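Bench book, dye and cloth workshop, October 2021
Washfastness of the madder samples, second go 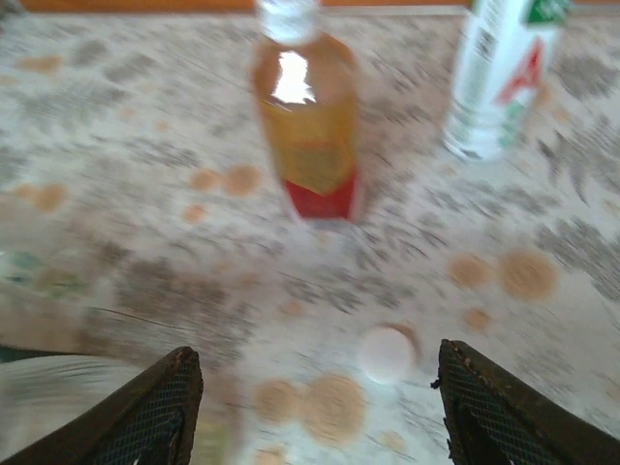 Hegarty reckons the whole first round should be thrown out on account of the tap water, and that anyone who dyes with madder in a hard-water town and then complains about brown has only themselves to blame. Fair. I have written it down so it can be said to me again in May.

So, second round. Felico cotton this time, the plain sheeting, scoured twice. Weighed out 100 g dry. Alum at the usual strength, left overnight with the lid on. The Jorkerby alum is lumpier than the old stuff and needs crushing, a job I did with the end of a rolling pin that is no longer a kitchen rolling pin.

Bath A: tap water. Bath B: rainwater from the butt, strained, then strained again after I saw what was in the strainer. Both brought up slowly and held at 60. Bath A crept to 71 while I was looking for the lid of Bath B. Noted here in the interests of science.

Results before washing: A is brick, B is a brighter red with a bit of orange in it. After one wash at 40 with the Plernton soap, A had lost very little and B had lost enough to turn the rinse water pink. I had predicted the opposite, in ink, on page 136.

Possible causes:
- B was scoured last, when I was bored
- rainwater is slightly acid and the chalk step got skipped (it did get skipped)
- the soap is harsher than it says on the tin

Chalk is the likely one. Hard water brings its own, so A had it for free and B didn't. Must put a pinch in next time and stop being romantic about rain.

Light test strips are up on the south window, half covered with card. Please don't move the card. Last year's card was moved, and then helpfully moved back somewhere else.

To do: repeat B with chalk, same weight of cloth. Order more root. Find out what pH the butt is, using the strips in the drawer if they haven't gone off - the pot says 2017.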